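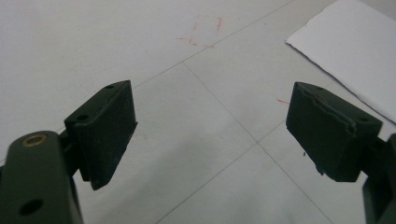
Entraide Robotique – Clubs et projets d'élèves

Pinces tenues à la main : la pièce tourne au moment de la poser

Posté par rpolicarpio le 2020-06-02

Bonjour à tous,

Je m'appelle Ramil Policarpio, je suis en dernière année et je fais partie du groupe qui prépare l'épreuve de manipulation du tournoi Hirngate. L'épreuve se fait à deux pinces, une dans chaque main. Il faut prendre de petites pièces et les déposer à un endroit donné du plan de travail. On est notés sur l'écart à la cible et sur l'orientation.

La prise se passe bien. Le problème vient à la dépose : quand j'ouvre les doigts, la pièce pivote presque toujours un peu du même côté. Sur notre dernière série de 50 essais, 5 seulement étaient dans la tolérance d'orientation. En position c'est correct, c'est vraiment l'angle qui ne va pas.

Ce que j'ai déjà essayé :
- ouvrir plus lentement
- descendre plus bas avant d'ouvrir
- refaire le zéro des deux pinces avant chaque série
- changer de pièce (même résultat)

Les doigts sont imprimés par nous à partir des fichiers Gellari, sans modification. Imprimante du lycée, température 235, buse standard. On les a depuis février et on n'a pas de jeu de rechange.

Est-ce que je dois chercher du côté des doigts, du logiciel ou de ma façon de faire ? Merci d'avance.

matousek_atelier

Si ça part toujours du même côté, je commencerais par les doigts. Un défaut de geste donnerait plutôt des erreurs dans les deux sens. Quand une des faces intérieures a une bavure ou un cordon qui dépasse, la pièce n'est pas serrée à plat. Elle tient parce qu'on force, et quand on relâche, un doigt la quitte avant l'autre et elle tourne autour du dernier point de contact.

Pour vérifier :

Démonte les deux doigts et pose chaque face intérieure sur une vitre. Si ça bascule, tu as ta réponse. Sinon, passe un peu de feutre sur la face, serre une cale bien plane, ouvre, et regarde où le feutre a marqué. Il faut une trace sur toute la largeur. Deux petits points dans un coin, ce n'est pas bon.

Ensuite, papier abrasif grain 400 collé sur la vitre, tu fais glisser la face dessus sans appuyer, toujours dans le même sens. Contrôle souvent, on enlève vite trop de matière sur une pointe. Si le cordon est gros, coupe-le d'abord au cutter.

Regarde aussi les axes des bras. S'il y a du jeu d'un côté et pas de l'autre, les deux doigts ne s'ouvrent pas ensemble et tu auras le même symptôme avec des faces parfaites. Tu bloques la pince, tu pousses chaque doigt latéralement et tu compares.

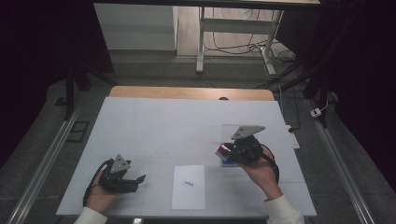
Pour le travail à deux mains, je sépare toujours les problèmes. Une série avec la pince droite seule, puis une série avec la gauche seule, même pièce, même cible. Tu notes l'angle et le sens à chaque fois. Si une seule des deux pinces tourne la pièce, inutile de toucher au logiciel. Et si c'est possible, échange les doigts entre les deux pinces et recommence : le défaut suit les doigts ou il reste avec le mécanisme.

Dernier point, garde la pince d'aplomb à l'ouverture. Un poignet incliné fait toucher une arête de la pièce avant l'autre. Chez les droitiers c'est souvent dans le même sens, donc je ne l'exclus pas complètement.

lou_b

Pareil chez nous l'an dernier, on a réimprimé les doigts et c'était réglé. Jamais su ce que c'était.

Rondgate

D'accord avec matousek_atelier pour la série avec une seule pince. Par contre je ne poncerais pas tout de suite si vous n'avez pas de rechange. Imprimez un deuxième jeu d'abord, en plaçant la couture sur l'arrière du doigt (c'est un réglage du trancheur, position de la couture, à mettre en manuel). Par défaut elle tombe parfois sur une arête de la zone de serrage.

Vérifiez aussi le règlement de cette année avant de coller quoi que ce soit sur les faces. On avait mis une fine bande de caoutchouc, ça marchait très bien, et l'arbitre nous l'a fait retirer le matin même.

rpolicarpio

Merci à tous les trois. J'ai fait le test du feutre ce soir sur la pince droite, un des doigts ne marque que vers l'avant. La gauche demain. Je lance l'impression d'un deuxième jeu avec la couture derrière et je garde l'ancien pour essayer le ponçage.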